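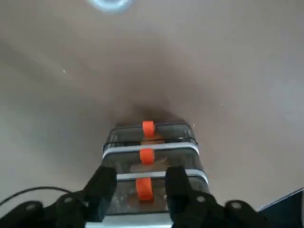

The tubs from the wrist camera's side of things, orange tabs lined up and the gripper at the bottom.

So I've had a week of being lied to by a kitchen scale. Well, that's unfair to the scale, it was telling the truth the whole time and I was the one who didn't want to hear it, but I'll get to that.

If you've been reading for a while you'll know we moved the two-arm setup over to the Girnley unit before winter and that I've been teaching it to portion up food. Put the container on the scale, take the lid off, move a bit of food in or out until the weight is close to what it should be, lid back on, next one. It sounds like nothing. My nan could do it in ten seconds while on the phone. For two arms and a pair of grippers it's a proper job, and up to last Saturday I'd have told you it was going rather well!

On Saturday morning I set it going on a run of chicken, went to put the kettle on, and came back to find both arms stopped and the log on my laptop full of red. The last line said the portion weighed 723 grams. The one before it said 124. I hadn't touched anything and I was the only person in the building, so either the chicken had put on a lot of weight while I was finding the milk or something was up.

My first thought was the scale. It's a cheap one and I've never really trusted it. I swapped the batteries, put a bag of sugar on it, took the sugar off, put it on again. Perfect every time. Then I blamed the cable, which is my usual move, and spent a good hour on my knees under the far end of the table wiggling connectors and swearing. All fine. Then I blamed the software, which we call Tekin (long story, it was meant to be a temporary name), and rang Évan, who wrote the part that takes the readings.

Évan Texier lives in Vestness now and does his bit of the work from there, so he couldn't come and look, but he asked the one useful question of the whole morning: what was the right arm doing when the number went up? And I said it wasn't doing anything, it was waiting. "Waiting where?" he said.

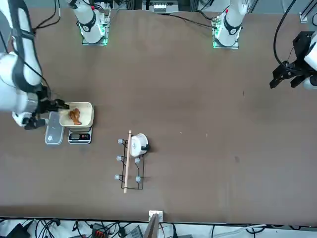 Waiting, in our setup, means the arm goes to a rest point a short way off and holds still while the weight settles. I'd picked that point months ago with a smaller container, just by dragging the arm somewhere that looked sensible and saving it. Then we changed to the bigger cream ones and I never went back to check. Look how little room there is between the fingers and the rim of the container with the scale sat right underneath it, and you can see where this is heading. A few millimetres lower and the gripper is leaning on the thing it's supposed to be weighing.

That's exactly what it was doing. Hardly at all, to begin with. The arm would come to rest with a fingertip just touching the rim, and the scale would read a little bit heavy, and Tekin would decide there was too much chicken. I went back through the older logs that afternoon with a sandwich and a sinking feeling. Out of 49 runs since we changed containers, 19 had a reading that crept up while the arm was meant to be clear of everything. I'd seen some of those at the time and put them down to the scale being cheap.

The bad one was bad for a different reason, and this is the bit I've been chewing over. Our arms have a setting that stops them if they push against something too hard. I'd raised the limit on the right arm when we were having trouble with stiff lids, because it kept giving up halfway through. Sensible enough for lids. But the setting applied to the arm all the time, resting included, so when the fingertip met the rim and the arm couldn't quite get to its rest point, it just kept trying. Pushing down harder and harder to close a gap of next to nothing, onto a container on a scale, with no intention of stopping any time soon.

What did stop it was a check Évan put in for a laugh, more or less: if the weight jumps by more than any reasonable drumstick, halt both arms and complain. I remember telling him it was pointless. I have since apologised.

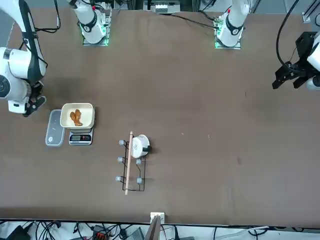 And it did make me go a bit cold, thinking about it, because I do put my hands in there. Not when the arms are moving about, I'm not daft, but when they're resting? Yes, all the time. I nudge a lid over or straighten a container up while it's waiting for the weight. I'd got into the habit of thinking of a resting arm as a switched-off arm, and it's nothing of the sort. It's holding a position with its motors on and it'll argue with whatever's in the way, fingers included.

So, changes. The lid limit now only applies during the lid part and goes straight back down afterwards. The rest point has been moved up and well off to the side, and I did it with the biggest container we own on the scale this time. Tekin takes a reading before the arm comes back as well as after, and if the two don't match it won't carry on. And I hit pause before I put a hand anywhere near the table, even for a second, even when it's annoying. I've put a strip of tape on the laptop with PAUSE written on it, which already has tea on it.

I also had a look at the gripper itself in case it had been hurt by all that shoving. We bought the finger pads through Dridum, and one of them has a shiny patch on the tip now, so I've ordered a spare pair. The cream container came away with a small dent in the rim. It still takes a lid if you press on the corner.

The one thing I haven't sorted is the 19 odd runs. We'd been using them to tune how much food the arm picks up at a time, so the tuning is a bit off and everything comes out slightly mean. Évan wants to bin the lot and start again with the new rest point. I'd like to save what I can from the early ones, when it was only just touching. We've agreed to disagree until he's over next, and in the meantime I'm re-running the chicken with him watching the numbers from Vestness and me sat next to the pause button with a biscuit.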